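**Grakville Kitchen Automation: progress report, October**
*For: Ninik equipment fund*

The short version is that we have spent very little of your money and a great deal of our own patience.

**Purchasing.** Four arms were on the list in the original plan. We now propose to buy one, live with it, and then decide whether we still like it. Bodnár has quoted for the arm and its controller. Firnov has quoted for the same arm, plus a training day we didn't ask for and a stand we did. The quotes differ mainly in how long each supplier would like us to wait. Bodnár's lead time slipped again on Thursday, in an email that began "Good news."

**Simulation.** Until hardware arrives, everything happens in software. We have logged 205 simulated runs at the stove, in a kitchen far nicer than the one we're going to get. The simulated arm has never sent us an invoice, and we've grown fond of it.

**Changes to the budget.**

- Spare gripper fingers move from "optional" to "required." The first draft assumed nothing would ever wear out.
- The safety scanner stays in. We were asked whether it could come out, and it can't.
- Five months of software licenses are paid. The sixth is in next quarter's request.
- Floor reinforcement is a new line. The building turns out to have opinions about bolts.

**Risks.** Delivery is the big one. If neither supplier can ship by the end of the quarter, we keep the simulator going and push the real kitchen back.
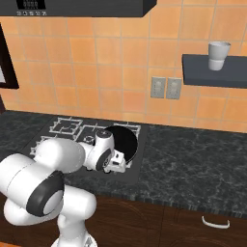
Will the project need more money this year?

Only for the floor work, and we can cover that from what we saved by cutting the order to one arm.

**Next steps.** Pick a supplier, sign, and send you the revised schedule. We'd like your approval of the floor line before we sign.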